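**They're putting a small robot arm on our kitting bench. What happens to the rest of us?**

posted by Rawan Hamdan, 05/04/2020

I work in the kitting room at a place called Forkham. We fill trays with loose parts so the assembly people don't have to hunt for anything, and I've done it for 4 years. Last month our manager said an arm is going to take over the simple trays, and a couple of us are supposed to "train" it. They've started it on a kid's shape puzzle before it gets anywhere near real parts. I don't mind learning it, I even kind of like it, but my coworkers are giving me looks - like I'm teaching my replacement.

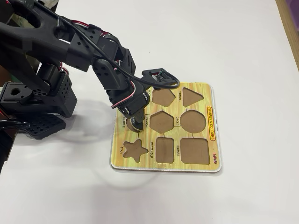

My other worry is the numbers. We each do 75 trays on a normal shift and that's always been fine. If the arm does the easy ones, all I'll have left is the fiddly ones with the tiny clips, and I can't do 75 of those. Has anybody been through this? Did your targets change? Did your pay?

**Majdi Tarawneh**

Went through it at Statden, packing side. Get the target question settled NOW, in writing, before the arm is on the floor. We didn't, and for weeks my sheet looked terrible because every tray I touched was a hard one. They finally dropped us to 35 for the mixed trays and everybody calmed down.

Also ask who gets called when it jams or drops something. On our shift it was always me, and none of that time counted as work until I started writing it down - what time, what happened, how long I was away from my bench. Do that from day one. And if you're the one training it, ask for a new job title. I got mine plus a small raise, but I had to ask twice.

The looks go away, by the way. I showed two of the grumpiest guys how to run it over lunch and after that they wanted turns.

**nassar_nights**

robots never get it right, ours got sent back. wouldn't worry

**Skorudent797**

Kind of disagree with the post above me, ours stayed and it's fine. Nobody on my shift got let go, but when two people retired they weren't replaced, so ask about that too. My wrists feel a lot better, I'll give it that!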